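Allbridge Home
Bedding / Quilts / Patchwork

Tratberg Patchwork Quilt, double
Item 4000-663
Usually sent out within the week

Every quilt seller will tell you theirs is an heirloom. We are not going to, mostly because we have only stocked the Tratberg since July and heirlooms take longer than that. What we can say is that it is a printed and pieced cover in blues, purples and creams, it fits a standard double, and it has so far come through the wash without the colours running into each other.

The maker, Undetton, calls the mix of paisley, medallions and flowers "timeless". We would call it busy. If your curtains already have stripes in them, you may want to order the swatch first. On the other hand, a busy pattern is forgiving in a bedroom that gets used for sorting laundry, and a pile of folded jeans left on it until bedtime won't look like a disaster.

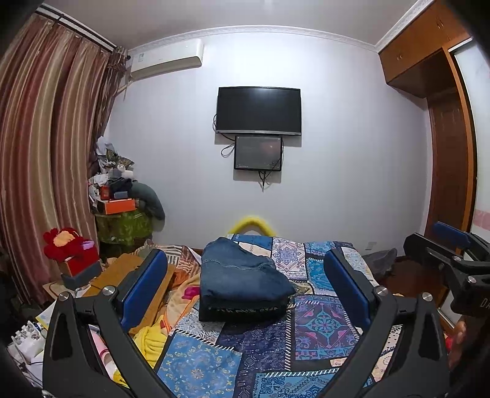
Warmth is where we part company with the label. It says "all season". Ours was fine from spring to early autumn and too thin in January without a blanket as well. Treat it as a top layer and you should be happy with it.

Weight: 847 g per square metre claimed, which we doubt. It feels lighter.
Wash: 30 degrees, line dry. Ignore the tumble dry symbol, the edging puckers.
Also made as: Cui, the same quilt in greens, currently out of stock.
Swatch: free, one per household.

Returns accepted unwashed and in the original bag. Pillowcases are sold separately under item 463.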